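Plismont Home
Groups | Drafts | Minutes | Calendar | Contact

Working Group on Hand-Held Gripper Practice
Minutes of the second meeting, 2021-05-25
Held at Plellstead, with a dial-in line

Chair: Melina Zacharopoulos
Minutes: Kamran Janjua
Present: Vlasta Yordanov, Arsalan Dhanial, Shahzad Cheema
Apologies: none received

1. Minutes of the February meeting
Approved with one correction. In item 4, "finger pad" should read "finger plate" throughout.

2. Draft Arnomano, section 3: work near wall outlets and other fixed electrical points
The draft text was taken as read. Discussion covered clauses 3.1 to 3.6.

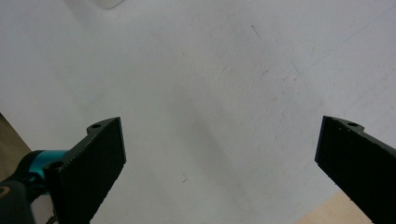
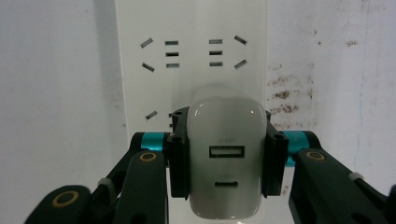
Vlasta Yordanov objected that clause 3.2 treats a plug-in charger as an ordinary rigid object, when the operator's hand and the tool are both being brought up to a live fitting. She asked for a separate class for anything with plug contacts, and for the clause to stop relying on the word "careful," as it can't be checked.

The chair agreed that "careful" should be struck. Arsalan Dhanial proposed the following wording for 3.2:

"Items with plug contacts shall be gripped by the sides of the body only. No part of the gripper, including fasteners and linkages, shall enter or bridge a socket opening. The operator's free hand shall stay clear of the outlet while the item is being moved toward or away from it."

Shahzad Cheema asked whether metal fasteners in finger plates should be banned for this class of work. Dhanial did not support a ban. Most finger sets in use at the member sites are bolted, and a ban would remove them from service for all tasks in practice. It was agreed that 3.2 will require exposed metal on the gripping side to be recessed or covered. Whether a printed cover is acceptable was left open. Yordanov will look for existing guidance on creepage distance and report back.

Clause 3.3 (condition of the outlet). The draft asks for a visual check of the faceplate. Cheema wanted the check widened to the wall around it, with work stopped if there is any sign of water entry and the outlet referred to a qualified electrician. Accepted. The minimum distance to be checked on each side of the faceplate was set at 200 mm.

Clause 3.4 (circuit protection). Residual current protection is required on any circuit used for recording. The test button is to be operated at the start of each shift and the result written in the site log. No change to the draft.

Clause 3.5 (damaged chargers). Any charger with a cracked body or a bent contact is to be withdrawn and kept out of the spares bin. The chair noted that "kept out of" has been read in two ways at Plellstead. Revised to "labeled and disposed of."

Clause 3.6 deferred.

3. Section 4: start state of the work surface
Janjua presented the revised text. An attempt begins with the fingers open and nothing held, and the operator confirms this before moving. The earlier draft also required the surface to be "clean." Dhanial considered this unworkable, as scuffs and specks are normal on any sheet in daily use and operators had been discarding attempts over them. The word was replaced with "free of loose items not belonging to the task."

Yordanov asked that marks on the surface not be removed between attempts in the same set, so that the background stays the same within the set. Accepted as a recommendation only ("should").

4. Records review
The Hashmi archive holds 2,445 attempts logged under the old rules. The group discussed whether these must be reclassified under the new 3.2. The chair's view was that the safety clauses cannot be applied backward and that only the object class field needs to change. Cheema dissented in part and asked for it to be recorded that attempts with no entry for circuit protection should carry a flag. The flag was agreed. Its name was not.

5. Gripper inspection interval
The draft says weekly. Cheema reported that bands on the linkages are replaced when they fail and that no site keeps a record of it. Interval left at weekly, with a new line in the site log for band replacement. Collars and finger bolts are to be checked by hand for play at the same time.

6. Actions
Yordanov: guidance on creepage distance and printed covers, clause 3.2.
Dhanial: clean copy of section 3, with 3.6 marked as open.
Cheema: proposal for the flag name and the log line for bands.
Janjua: circulate section 4 to the member sites for comment.

7. Next meeting
Date to be set by the chair once the comments on section 4 are in. Clause 3.6 will be the first item.

Comments (2) | Shares (0)
Previous minutes | Next minutes | Back to Groups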